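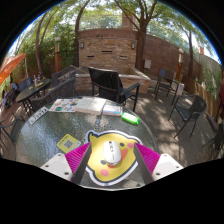 Hunari: a hand-held gripper you can build at home, plus the Trillik recordings

Hunari is a two-finger gripper with a camera on it that you carry around in your own hand. You squeeze, the fingers close, the camera records, and later a robot arm gets to learn from what you did. Trillik is the set of recordings we've made with it so far. Both live in this repo because we kept changing one to suit the other and got tired of matching up version numbers.

We built it in a garage and at Ramier, the shared workshop where we both rent a shelf. Hollis Baptiste did the mechanical parts and most of the recording. Clyde Escobedo wrote the scripts and did the rest of the recording. We have had a ridiculous amount of fun with this thing and would love to see other people build one!

Status

Working and in regular use. The hardware files have settled down. The scripts still change from week to week, so pull before you file a bug. Last full check of this README against the repo: 16th October.

What's in here

hardware/ has the part files for the side plates, fingers, pads, handle and camera mount.
scripts/ has recording, syncing, trimming and export.
trillik/ has the episode index and notes. The video itself is too big for the repo, so fetch.py pulls it down for you.
calib/ has lens calibration files and the board we use for making them.
notes/ is our build diary, lightly cleaned up. Spelling is original.
train/ is one small training example, enough to see that your data loads.

That's 6 folders. If you see a seventh called junk/, Clyde forgot to ignore it again.

Building one

You need a printer that can handle flexible filament, a set of small screws and nuts, a wide-angle camera, and a free weekend. Ours took a lot longer than a weekend, but we were designing it as we went and you get to skip that part.

Print the stiff parts first. The two side plates are mirror images of each other, and if you print the same one twice you'll find out late in the build (ask Hollis). Clean out the screw holes by hand with a drill bit held in your fingers. A power drill will chew them up.

The pads are the part we're proudest of. They're ribbed, and the rib pattern is named Kuzmenko in the files after the street where the garage is. We tried smooth pads first, and smooth pads were miserable on anything shiny. Computer mice, mugs, glasses cases: everything slid out. The ribs give a bit when they meet a curved surface and the whole pad leans into the object. Print them slowly. Any color works, although we do like ours loud, because it's easy to find the fingertips when you're scrubbing through video.

Assembly order:

Screw the pads to the finger rods.
Seat the rods in the side plates, snug but still able to move.
Fit the plates to the center channel.
Attach the handle and trigger link.
Mount the camera last and leave its screws loose until you've checked the view.

Check the view by closing the fingers all the way. Both pads should meet near the middle of the image, low down. If they meet off to one side, the camera is rotated in its mount. Fix it now, because every episode you record before you fix it will have the same tilt and you'll hate yourself.

There are 27 screws in the current version. The August version had more, and they were in worse places.

Camera settings

We record at 30 frames per second with exposure on auto and focus locked. Auto exposure was a long argument between the two of us. Locked exposure is nicer for training, but the moment you go outside and a cloud moves, half your footage is white. Auto it is. The lens is very wide, so you'll get the fingers, the table, the sky and very possibly your own shoes in one shot. The lens circle doesn't fill the whole sensor, and the black area around it is left in. The export script can mask it if your training code prefers that.

About the patio recordings

Most home-built gripper data we've seen comes from a desk with a lamp over it. Our first recordings did too. Then we took Hunari outdoors, and suddenly everything that had been tidy was a mess in the best way: leaf shadows, sun coming off rippled glass, trees and brick and lamp posts all bending around the rim of the lens. We were hooked.

The task is small. There's a round glass-topped table, a flat yellow duck face on the glass, and a white computer mouse. The person holding Hunari picks up the mouse, moves it, and sets it down. Some episodes go toward the duck and some go away from it. The label in the index tells you which.

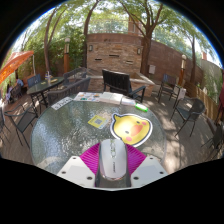

Picking up a mouse sounds like nothing until you try it with two fingers and no wrist feeling. The shell is curved, it's slippery, and it's low to the table, so you have to come in flatter than feels natural. Our early attempts tended to pinch too high and squirt the mouse across the glass. What finally worked for us was opening wider than you think you need, lowering until the pads are beside the widest part of the shell, then squeezing slowly. The slow squeeze matters for the data as well. A fast one only lasts a few frames and there's not much in it to learn from.

A small card with a printed code sits near the duck. It gives the sync script something to lock onto when it works out where the camera is. If you're making your own recordings, put a card down flat and leave it alone for the whole session. Outdoors that means thinking about wind. We also leave other stuff on the table, mostly papers along the far rim and a green marker, and we would encourage you to do the same. A bare table teaches a policy about bare tables.

Episode layout

Each episode is a folder with a video, a pose track, a finger-opening track and a short text file. The text file holds the task label, who was holding the gripper, and a free-form remark. Please read the remarks! They have saved us more than once. "Bumped the table" is useful to know before you spend an evening hunting a glitch in the pose track.

Finger opening is stored as a fraction, zero for closed and one for fully open. It's measured from the video by tracking the pads, so there's no sensor to wire up. When the pads are hidden the value is filled in from its neighbors and flagged. Don't train on flagged stretches if you can help it. 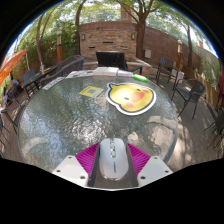 Mouse held upright between the ribbed pads, with the duck on the far half of the glass.

Collecting your own

A session goes best with two people, one holding and one resetting. Swap often. Your forearm will tell you when. We stop after 8 episodes in a row and trade places, and the recordings from after we started doing that are visibly steadier.

Start every episode with the fingers open and the table in view for a breath or two. End it the same way. The trimming script looks for those quiet moments at both ends and it does a poor job without them.

Move at the speed you'd use to put down a full cup of coffee. Vary where you stand. Vary the height you approach from. If an attempt goes wrong, finish it anyway and label it as a miss, because the misses are handy for testing and it keeps you from turning into a perfectionist about it. 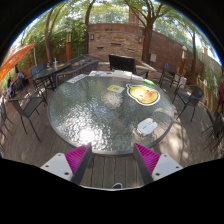

Open fingers at the near side of the table. Duck face and code card are both in view.

Known problems

Glare. Sun on textured glass makes a bright patch that slides around as the camera moves. The pose tracker sometimes grabs it as a feature and follows it. You'll see the pose drift gently sideways and then snap back. We flag these where we find them, and we surely haven't found them all.

Edges of the lens. Straight things near the rim come out strongly bent. Calibration handles most of it, but don't trust positions measured out there.

Left-handers. The handle was shaped around Hollis, who is right-handed. Clyde isn't, and his episodes have a slight roll to them. A mirrored handle is in hardware/ but we haven't tested it much.

Pad wear. The ribs round off with use and grip gets worse so slowly that you don't notice. Swap pads before a big session and keep the old ones for testing.

What the data is good for

Trying out your loading and training code, checking a pose tracker against difficult light, comparing your own hand-held gripper with ours, teaching yourself how any of this works. It's a small hobby set with one main object, and a policy trained on it alone will be very good at mice and clueless about everything else. Mix it with other recordings if you want something that gets around.

Some videos have people in the background. Please don't try to work out who anyone is, and crop or blur if you republish frames.

Getting started

Run fetch.py to download the episodes, then view.py with an episode name to play one back with the finger-opening curve drawn underneath. If that works, everything else should. If the curve is flat, your calibration file probably doesn't match the video, so look in calib/ for the one with the same session name.

Contributing

Yes please! Pad patterns especially. If you've got a rib shape that holds a glass bottle, we want it. Open an issue with a photo of your build and whatever you've noticed, even if it's half-finished. For new recordings, send a small batch first so Clyde can check that the timestamps line up before you upload the lot.

Thanks

To everyone at Ramier who lent us clamps, filament and patience, and who let us leave Hunari on the big bench far longer than the sign allows.

License

Hardware files and scripts are free to use, change and sell, with credit. Recordings are free for any non-commercial use, also with credit. Write "Hunari / Trillik, Baptiste and Escobedo" somewhere a reader can find it.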